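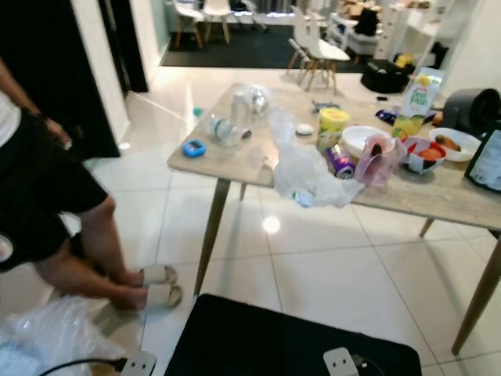 Tile floor and power strip.

Residents > Kohlhase House > Meeting minutes
December 23, 2023 — by Şükran Gündoğdu
2 min read

The meeting opened with 11 households present. The May minutes were approved with one correction: the paint for the stairwell came from Tolus, not Flirna.

1. Heating. The Flirna quote for the boiler service is $1,077. It covers parts and one return visit. Agreed, 10 in favor, one against.

2. Shared kitchen. The cleaning rota starts again after the holidays. Food with no name on it goes out on Sundays — this includes drinks. Hunusine will be asked to price a new extractor fan. 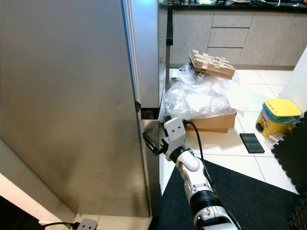
Tolga said the rota was fine but the weeks were too long, and he would rather swap every three days. Left as it is until spring.

3. Bike storage. There are 64 hooks and five of them are loose. Bikes without a tag will be moved to the back wall. Tags are in the office drawer.

4. Laundry. The late slot now ends at 10 p.m. The sign on the door still has the old time and needs changing.
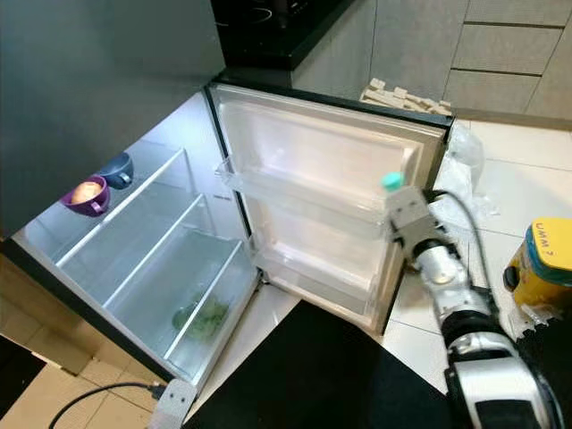 Who pays for a lost laundry key? The household that signed for it.

5. Other business. Snow shovels are to stay by the side gate. The Kohlhase lease papers were not ready and move to the next agenda.

Meeting closed at 8:40 p.m.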